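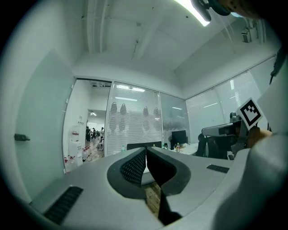 Two hand-held grippers in the office, water dispenser through the doorway.

Home | Topics | Tools & Machines | Ask | Log in

Can a machine tidy an office yet?
Posted 03/12/2019 by Stanlow

We have a small office with white desks and blinds. People leave water bottles on the desks and I end up collecting them every evening. Is there anything on sale that would pick them up and put them in a bin? I could spend 895 pounds, perhaps a bit more. It doesn't need to be quick.

Cimar
Not at that price. A robot vacuum for 200 will do the floor if you lift the chairs, but it won't touch a desk. Small arms start at 3000 where I looked, and they are bolted down, so you'd be carrying the bottles to it.

Paiva
just get a bigger bin

Drerkanix
Picking up one bottle from a known spot is fine. I tried it at work on a bench and it managed 40 in a row. Then I moved the bottles next to a monitor and it knocked most of them over. Clear plastic is hard for the sensors and a part-full bottle weighs more than an empty one. Doors and chair legs are another problem if the thing has to drive about. I'd ask again in a few years.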